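Section 4. Setting up your driver account and taking your first trip

Before you start, have your driver's license, vehicle registration and proof of insurance with you. You also need the Loltow Driver app installed on your phone and the activation code that was sent to you by text message. The code works for 34 hours. If it has run out, tap Send new code on the sign-in screen.

4.1 Sign in and confirm your details

1. Open the app and enter your phone number, then the activation code.
2. Choose your home area. Drivers based in Lynch or Idura should pick the town itself and not the county.
3. Check that your name is spelled the way it is on your license. A missing middle name is fine. A different last name will stop your application.
4. Tap Confirm.

Note: You can change your home area later, but only once every billing period.

4.2 Add your documents

1. Go to Account > Documents.
2. Tap Driver's license and photograph the front, then the back. Lay the card on a plain surface with all four corners showing.
3. Do the same for your registration and insurance card.
4. Tap Submit for review.

Review normally takes one working day. The status next to each document changes from Pending to Approved or Resubmit. If you see Resubmit, tap it to read the reviewer's comment. The usual problems are glare, an expired insurance card, or a registration in another person's name. If the car belongs to a family member, upload the signed permission form as well - you can download it from the same screen.

Caution: Do not upload edited or scanned copies. The account will be locked until you contact driver support.

4.3 Link a payout account

1. Go to Earnings > Payout method.
2. Enter your routing number and account number. The account must be in your own name.
3. Wait for the small test deposit, then enter its exact amount in the app.

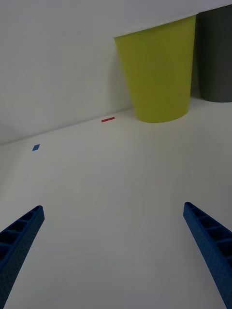

Payouts go out once a week by default. You can also cash out by hand when your balance reaches $50. The most you can cash out in one day is $600, and anything above that stays in your balance until the next day. Tips are added to the balance as soon as the rider leaves them.

4.4 Set your trip preferences

1. Go to Preferences > Trips.
2. Set the longest pickup distance you will accept.
3. Turn Shared rides on or off. With shared rides on, you may be sent a second rider while the first is still in the car.
4. Turn Late hours on if you want requests after midnight. You will be asked to take a selfie before each late shift.

Note: Flemo account holders who moved over to Loltow keep their old rating, but preferences do not carry over. Set them again here.

4.5 Go online and accept a trip

1. Mount the phone where you can see it without looking down.
2. Tap Go online. The button turns green.
3. When a request comes in, you have a few seconds to accept. The card shows the pickup point, the direction of travel and the estimated fare.
4. Drive to the pickup point and tap Arrived.
5. Ask the rider for the trip PIN and enter it. The trip cannot start without it.
6. At the drop-off, tap End trip and check the fare before closing the screen.

Caution: Never start a trip for someone who cannot give you the PIN, even if they know the name on the booking. Cancel with the reason Wrong rider. It does not count against your cancellation rate.

4.6 The safety button

The shield icon stays in the top corner during every trip. Press and hold it to share your location with the safety desk and open a call to 911. A short tap only opens the menu, where you can share the trip with a contact or report a problem with the rider.

Try the menu once before your first shift so you know where things are. Do not hold the button down as a test.

If your account still shows Pending after two working days, write to driver support through Help > Account and put "Attention: Nomvula Pretorius, driver onboarding" in the subject line. Include your phone number and home area. Do not send document photos by email.

Section last revised September 29, 2025. Fares and fees are covered in Section 5.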